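Candidaturas ao mestrado em Engenharia na Universidade de Wandale

Os candidatos ao mestrado de dois anos em Wandale devem cumprir os requisitos gerais da universidade e os requisitos próprios do departamento. Concluí o processo em agosto e registo aqui os elementos que o regulamento apresenta de forma dispersa.

O plano de estudos compreende 118 créditos, dos quais 34 correspondem à dissertação. A propina anual é de 2.385 euros para estudantes internacionais, paga em duas prestações.

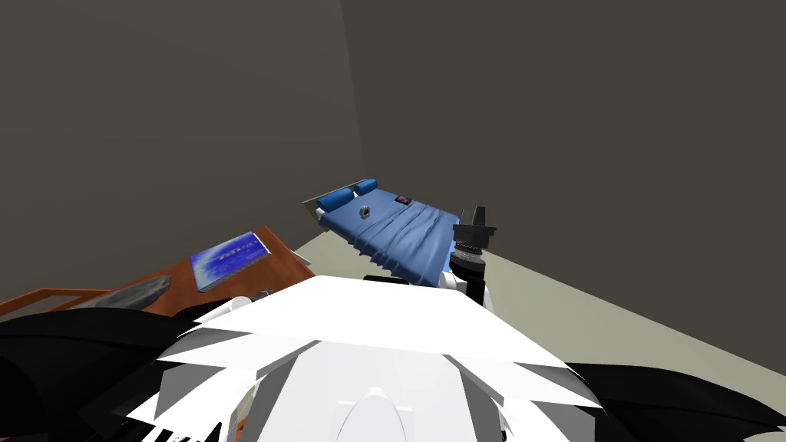 A candidatura é submetida pelo portal Postport até às 17h00 do último dia do prazo. Os diplomas emitidos fora do país carecem de tradução certificada. No meu caso, o certificado obtido em Lagos foi devolvido uma vez por falta de carimbo na segunda página, o que atrasou a matrícula três semanas.

O coordenador do curso, Trevor McIntyre, confirmou-me por escrito que as unidades curriculares concluídas no polo de Carkach podem ser creditadas, mediante requerimento próprio e apresentação dos programas. 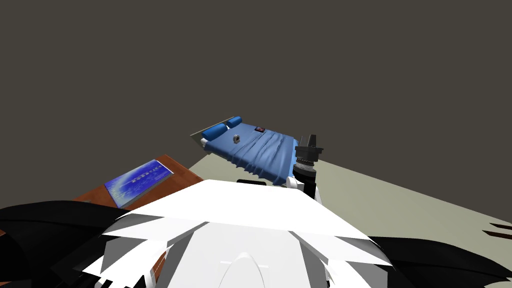
Quarto simulado, com cama de lençol azul-claro e duas almofadas azuis.

A carta de motivação não deve exceder 2.000 caracteres, espaços incluídos. As cartas de recomendação são enviadas diretamente pelos respetivos autores. Os resultados são publicados no mesmo portal, e a reclamação pode ser apresentada nos cinco dias úteis seguintes.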